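Search this site Search
Last updated 29 July 2021

Living With Gray: speaker notes for the evening talk at the Skament Hall

(Start when the side doors are shut. Lights up for the first part, I want people to look at the swatches on their chairs.)

Hello, and thank you for coming to listen to somebody talk about gray paint for the best part of an hour!

Hands up if there is a gray room in your home. Keep your hand up if you chose it. Keep it up if you'd choose it again. (Wait. Usually a lot of hands go down on the last one, and people laugh, and that gives me my way in.)

I love gray. I've painted two kitchens, a hallway, a stairwell and the inside of a wardrobe with it, and I got the stairwell badly wrong. Tonight is mostly what I learned from the stairwell.

Say this slowly: there is no plain gray in the shop. Every can leans somewhere. Some lean blue, some green, some pink, some toward mud. On the little card you can't see the lean. On a whole wall you can't see anything else.

(Pass round the three cards now. Card one is Fustari, the blue one. Card two leans green. Card three is the warm one, and people always call it beige, so let them.)

Ask: which is the coldest? Then have them lay the cards on something white, the back of the program will do, and ask again. Somebody always changes their mind.

Fustari is the one I used on the stairs. In the can it looked like wet slate and I was thrilled with it. I did the walls, then the treads, then I had enough left over to do the risers too, and when I stood back there was nothing for my eye to hold on to. 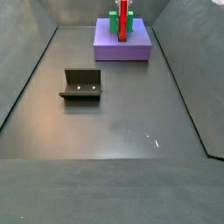 Part one: the floor counts

People plan the walls for weeks and forget they're standing on the biggest block of color in the room. If the walls and floor match, the corners go quiet. In a tiny bathroom that can be lovely, you lose track of where the room stops and it feels bigger. On a staircase you want to know exactly where the edges are, thank you very much.

What I do now:

- Put the sample on a board and stand it on the floor, up against the baseboard. Don't hold it at eye level.
- Go one full step lighter or darker between floor and wall.
- If you must match them, let the trim be different. Even a thin dark line at the joint gives the eye something.
- Matte on the walls, a bit of sheen on the floor. The same color in two finishes reads as two colors, and it costs nothing extra.
- Smudges. Dark matte gray shows every one. If you have kids or a dog, try the sample where hands and noses go.

(Somebody will ask about cost here. My stairwell came to 979 with the second coat and the sanding, and then I paid for it all over again in a lighter shade. Say the number, people like a number. Then move on or we'll be here all night.)

Part two: bulbs

This is my favorite bit so I need to keep an eye on the clock.

Paint is half the color. The bulb is the other half. I bring the two lamps from home and the board from Kaczorowski, the paint shop on the corner, who mixed me a big sample and wouldn't take money for it. Warm lamp on first. Board looks like a nice soft dove color. Warm lamp off, cool lamp on, and it goes the color of a filing cabinet. Same board! I have done this so many times and I still enjoy the noise the room makes.

Brightness matters too. My reading lamp is 800 lumens, and that's plenty for one chair. The kitchen has 2820 all together, and in there I can use a much darker gray without feeling I live in a cave. Don't read out a table of these. Just tell them to look on the box.

If there's time, mention windows. North light is steady and cool all day, so a blue gray gets bluer. West light is cool until late afternoon and then everything turns peach. I painted a west room green gray and for one hour every evening it looks like the inside of a melon, and I've grown fond of it.

(Lights down now for the slide. Ask the person at the back to do the switch.)

Part three: what to put in front of it

Gray is such a generous background. Put one strong color on it and the color sings. I don't mean twelve cushions in twelve shades, I mean one big thing, a sofa, a chest, a door, and then a few small bright bits if you like.
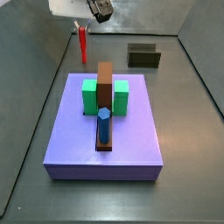 Purple is the color people are most scared of, and it's the one I'd push you toward if your gray leans blue. They're cousins. A purple that would shout in a cream room settles right down. And please remember that one color on one object won't stay one color once it's in the light. Look at the big lavender box: pale lilac across the top, and a much deeper violet down the front. So when you test a color for a dresser or a bench, paint the top of your sample and the side of it, and look at both from the doorway.

Then the small accent. Red with lavender sounds dreadful and I used to tell people to avoid it. I've come round completely. A small amount of red, a lamp cord or the spine of a book or one narrow picture frame, wakes up the whole wall. Keep it small. Brown is good too, a dark reddish brown especially, and you probably own some already in the shape of a table.

What to avoid: a second gray that nearly matches the first. It looks like a mistake even when you spent ages on it. Either match properly or go clearly apart.

(Lights back up.)

Try it at home

Give them the homework sheet. One board, one sample pot, four spots in the room, morning and evening. Write down what you see before you ask anyone else in the house, or you'll end up seeing what they see.

The sample pots from Trukeck are the small ones with the brush in the lid. I've put 100 of the sheets on the table by the door, take one for a neighbor.

Questions. The likely ones:

Can I paint over dark gray with white? Yes, with primer, and please be patient.

Is gray going out of fashion? Maybe. Your hallway hasn't heard.

What about ceilings? Same gray at half strength. Ask the shop to mix it, they do it all the time.

What color are the stairs now? Pale warm gray with darker treads, and a red handrail!

Collect the cards before people leave. I lost two last time. Lamps go back in the blue bag, bulbs out first.

12 comments 31 shares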